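Holton Community Hall Association
Minutes of the planning meeting for the Children's Day
Held in the supper room, 7 pm

Present: Joar Lundgren (chair), Keerthana Amin (minutes), representatives from Folden Playgroup and Kinsella Primary, four parents.
Apologies: Zaltgate Library.

1. Minutes of the previous meeting
Accepted with one correction. The hire fee for the small marquee was recorded as $138 and should read $183. Moved Joar, seconded Folden Playgroup. Carried.

2. Matters arising
The key to the side gate has been returned. The projector is still at Kinsella Primary and will come back before the May working bee. The insurance certificate has been emailed to everyone who asked for a copy.

3. Balloons
Keerthana showed the pale blue balloons. They have a print on the front and come up slightly egg-shaped, wider at the top and narrowing to the knot. Folden Playgroup asked whether the print would be clearer on a darker colour. Keerthana said the supplier has navy, but it is dearer and the order would need to go in again. The meeting agreed to stay with the pale blue.

There was some discussion about what to put under the balloons on the display tables. Joar prefers a folded dark grey cloth laid flat, as the light blue stands out well on it. One parent would like white paper. Put to a show of hands and the grey cloth was preferred.

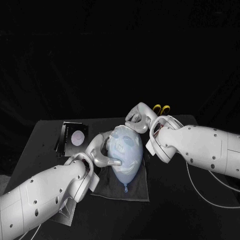
4. Craft table
Kinsella Primary will run the craft table from 10 am until noon. Children will make paper tails and tags and tie them to the balloons. The school will bring string, hole punches and coloured card. The association will supply scissors and sticky tape.

Keerthana raised the matter of scissors and balloons being on the same table. Last year there was a fair bit of popping and two of the smaller children were upset by the noise. After discussion it was agreed that cutting will be done at one end of the table under an adult's eye, and balloons will be given out at the other end once the tags are finished. Scissors are to be counted back into the tin at the close of each session.

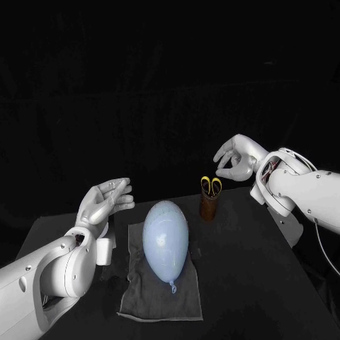

Item 4: balloon and scissors on the dark tabletop.

Folden Playgroup asked that round-ended scissors be provided for the under-fives. Joar to check the cupboard in the kitchen and buy more if needed, up to $40.

It was also agreed that uninflated balloons and any broken pieces be kept well away from toddlers. One parent offered to look after a lidded bin beside the table and empty it at noon. Accepted with thanks.

5. Finance
The balance in the events account is $442. The marquee is to be paid from this once the invoice arrives. Kinsella Primary will cover its own craft materials. Joar asked that receipts be handed in within a fortnight of the day, with a name written on the back. Donations from the sausage sizzle will go towards new blinds for the supper room.

6. Helpers on the day
Keerthana still needs people for the balloon table, mainly for tying on the tags. One parent who did it last year said it goes faster in pairs, with one person holding and the other tying. The holding is best done with both hands, one curled over the top of the balloon and the other at the side, and this will go on the sheet for new helpers. Folden Playgroup will supply two pairs for the first hour. Kinsella Primary will ask in its newsletter for the rest. 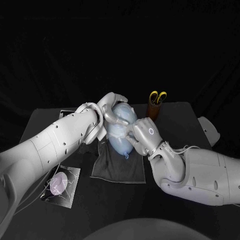 Helpers' names should be with Keerthana by the end of the month so the roster can be printed and pinned up in the foyer. The balloon table will be set up against the stage, with the black curtain drawn behind it. Everyone agreed the pale blue looks good against black, and it saves taking down the art society's panels. Joar will check that the curtain runs freely on its track and bring the tall ladder if it doesn't.

7. Other business
Parking: the gravel area behind the hall is to be kept for people with prams or walkers. Joar will put out the cones.
Tea urn: the tap is dripping again. To be looked at before the day. If it can't be fixed, Folden Playgroup has one we can borrow.
Zaltgate Library has offered a box of picture books for the quiet corner. Keerthana to collect.

Actions
Joar: scissors, cones, curtain track, tea urn.
Keerthana: roster, helper sheet, library books.
Kinsella Primary: newsletter notice, craft materials, return of projector.
Folden Playgroup: two pairs of helpers for the first hour.

Meeting closed at 8.25 pm. Next meeting at the same time in the supper room, date to be sent out by email.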